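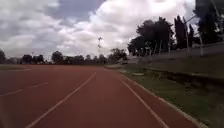 Section 5: Setting Up Share Draft Accounts and Direct Deposit

Applies to the Mandley Community Credit Union online member portal and the Mandley mobile app. If you opened your membership through the former Erkance Employees Credit Union, read the note at the end of this section before you start.

5.1 Before you begin

You will need:

Your member number, printed on the welcome letter and on every statement
A primary savings account with at least the $5 membership share on deposit
A cell phone or email address already confirmed in your profile (see Section 3)
Your Social Security number or Individual Taxpayer Identification Number
A driver's license, state ID or passport that has not expired

The $5 membership share stays in your savings account as long as you are a member. It does not count toward the opening deposit for a share draft account.

A share draft account works the same way as a checking account at a bank. You can write drafts (checks), use a debit card, pay bills and receive direct deposit. The portal uses the word "checking" in its menus and "share draft" in its disclosures. Both words mean the same account.

5.2 Opening the account

1. Sign in to the portal. On a computer, choose Accounts and then Open New. In the app, tap the menu in the top left corner and choose Open an Account.

2. Select Checking. Two products are listed, Basic Checking and Dividend Checking. Basic Checking has no minimum balance. Dividend Checking pays dividends on any day the balance is $300 or more.

3. Choose individual or joint ownership. For a joint account, the second owner must also be a member. Enter the second owner's member number and the last four digits of that person's Social Security number.

4. Review your mailing address. Debit cards are never mailed to a post office box. If your mailing address is a box, enter a street address in the Card Delivery field.

5. Choose the source of your opening deposit. You may transfer from Mandley savings or from an account at another institution that you have already linked. Transfers from savings post at once. Transfers from outside take longer, and the new account shows as Pending until the money arrives.

6. Read the Truth in Savings disclosure and the fee schedule. Scroll to the bottom of each document. The Accept button stays gray until you do.

7. Select Accept, then Submit. Write down the confirmation number or save the page.

Note: The joint owner receives a message asking for consent. The request expires after 10 days. If it expires, the account remains open in the first owner's name only, and the joint owner can be added at any branch.

Caution: Do not use the browser's Back button between steps 5 and 7. The portal may submit the opening transfer twice. If this happens, call Member Services before you make any other transfer.

5.3 Finding your full account number

The number shown on the Accounts page is shortened. Employers and billers need the full number, sometimes called the MICR number because it is the one printed along the bottom of your checks.

1. From the Accounts page, select the checking account.

2. Select Details, then Show Full Number. You will be asked for a one-time code.

3. Enter the code. The full account number and the routing number appear together and stay on the page until you leave it.

Caution: Your member number is not your account number. Deposits sent with the member number alone are returned to the sender.

5.4 Setting up direct deposit

Method A, paper or PDF form

1. Choose Forms in the portal and open Form 108, Direct Deposit Authorization. Your name, routing number and full account number are already filled in.

2. Enter the amount or percentage you want deposited. To send your whole paycheck to one account, check Full Net Pay.

3. Print, sign and date the form, and give it to your payroll office. Do not send it to Mandley. We cannot start a deposit on your behalf.

Method B, payroll connection

1. Choose Move Money, then Switch Direct Deposit. The payroll connection is run for us by Serkitz, and its name appears at the top of the next page.

2. Search for your employer or payroll provider.

3. Sign in with your payroll user name and password, not your Mandley password.

4. Confirm the account and amount, and select Finish.

If your employer does not appear in the search results, use Method A. Smaller employers that prepare their own payroll usually do not appear.

Note: Keep your old account open until the first deposit shows in your Mandley account. The change can take one or two pay periods, depending on when your payroll office closes its books.

5.5 Splitting a deposit

Money that arrives in checking can be divided among your other Mandley accounts.

1. Choose Move Money, then Deposit Splits.

2. Select the incoming deposit. It must have posted at least once before it appears in the list.

3. Add a line for each account and enter a dollar amount. Anything left over stays in checking.

4. Select Save. Changes saved before 5 p.m. take effect with the next deposit. Changes saved later take effect on the next business day.

If a deposit is smaller than the total of your splits, the lines are filled from the top down. Put loan payments first.

5.6 Activating the debit card

1. Sign the back of the card.

2. In the app, choose Cards, then Activate, and enter the last four digits of the card number and the expiration date.

3. Choose a PIN. The system rejects repeated digits and your year of birth.

The card can also be activated at the Deák Street branch during lobby hours. Bring the card and your photo ID.

5.7 Note for former Erkance members

Checks printed with the Erkance name and routing number will be honored through the end of November. Direct deposits using the old routing number are forwarded until the same date. Order new checks under Accounts, Order Checks, and give Form 108 to your payroll office even if your deposits are still arriving. Automatic payments that billers draw from your old account number must be changed with each biller.

Continue to Section 6, Bill Payment.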